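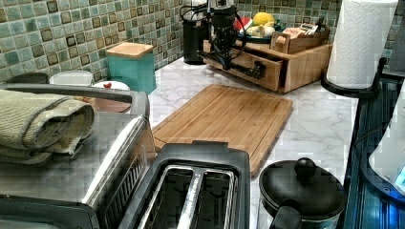
How much money should a small team reserve for its first kitchen robot arm?

Plan for 3,000 dollars when you already have a computer, and keep 1,000 of it for everything that is not the arm.

The mistake we made at Wokent was to look only at the price of the arm. In March we ordered one from Lammers, and the order had no bracket, no spare fingers and no cables of the right length. Please follow the steps in this order.

Step 1. Write down the tasks
Choose a few tasks and write each one as a plain sentence: open a drawer, take out a bowl, put it on the counter. A drawer needs a gripper that holds well from the front. A round bowl needs fingers that open wide enough. 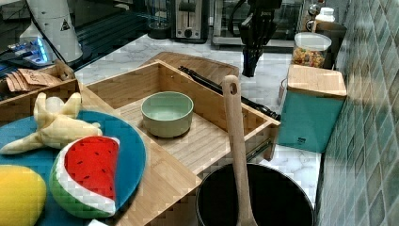
Step 2. Measure before you ask for a quote
Measure the depth of the counter and the height above it. An arm that hangs from above leaves more counter free, but the mount costs more and the wall or frame must carry it. Send these measurements to the seller – Uledari refused to quote us without them, and they were right.

Step 3. Budget for the parts that wear
Finger plates and cables come first. We keep 30 percent of the arm price for spares during the first year.

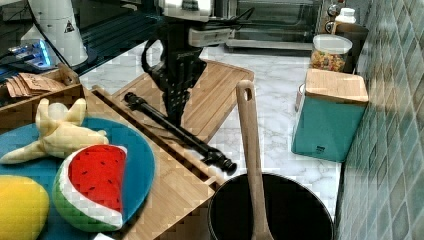
Gripper with perforated finger plates, over the cutting board.

Step 4. Add the kitchen itself
Boards, pots, canisters and toy food are cheap, but they add up. Put 50 dollars per month in the plan for replacing them. We write all purchases in Flekodar, and any spreadsheet will do the same work.

If your drawer is part of a countertop organizer, buy a second organizer of the same model at once.
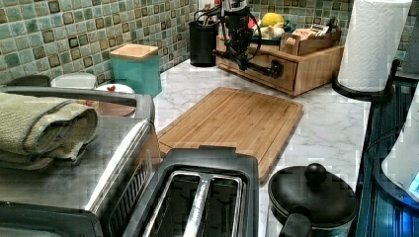
The model may leave the shop later, and then your old tests cannot be repeated with the same drawer. Ask also for the delivery time in writing, and do not pay for the mount until the arm has a confirmed date.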